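Robotics Club news: Porkevus learns to fold

What a start to the year it has been in the Hepburn workshop! The robotics club has been back at the benches since the first week of January, and anyone walking past after hours will have heard the cheering (and the groaning) through the wall. The reason is laundry.

Our entry for this year's Vurkedgate Challenge is in the household tasks category, which is new for the club. Past teams have gone in for line followers and the ball sorting event, and we have a good shelf of ribbons to show for it, but the current crew wanted something harder. They picked cloth folding. A robot arm that can pick up a block a hundred times in a row will often come completely unstuck with a pillowcase, as a block stays the same shape and a pillowcase never does.

The arm is called Porkevus. The name was chosen by vote at the end of last term and we have stopped asking what it means. Nine students are on the team this year, four of them brand new to the club, and it has been a treat to watch the newcomers get stuck in. One of them had never written a line of code before spring and is now in charge of the part of the program that decides where to grab.

That decision is the whole game, really. The team began by having the arm go for the highest point of the cloth every time, which sounded sensible and worked well enough on a tea towel. On anything bigger it tended to pinch two or three layers at once and lift the lot in a lump. The new approach looks for edges and creases first, then works out which side of the crease is on top. It is slower, and there is still plenty of arguing at the whiteboard over what counts as an edge - but the practice scores have been climbing all month.

The challenge rules give each team 4 cloths and one go at each. Judges drop the cloth on the table from a set height, so every team faces a proper mess, and points are given for a flattened cloth as well as a folded one. Our best practice run so far scored 80, and the team would dearly love to get higher before the regional round in April.

Lately the focus has been on plain white fabric, by far the trickiest colour for the software. With stripes or checks there is a pattern to follow. With white, the program has only the shadows to go on, so the students have been spending their sessions on lighting and on teaching it to tell a soft wrinkle from a real fold. Have a look at what the arm's own camera has to deal with: 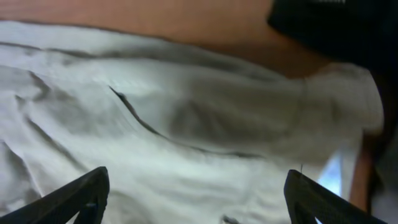
The view from the wrist camera, gripper fingers at the bottom. The dark line near the middle is one layer tucking under another.

A big thank you to Grotix, who have given the club $500 toward spare motors and a second set of gripper fingers. The motors are already in their labelled drawer, and the fingers will be fitted once the team settles on how wide they should open.

We are also after fabric! Old sheets, pillowcases, tea towels and cloth napkins are all welcome, the plainer the better, washed please. Stains and frayed hems are no trouble. There is a bin just inside the workshop door at Hepburn, and bags can be left at the front office during the day.

Families are welcome to drop in during any practice session and see a few folds for themselves. Please keep behind the yellow tape while the arm is moving, and bring a snack to share if you can - the team goes through a remarkable amount of popcorn.

Posted January 16, 2022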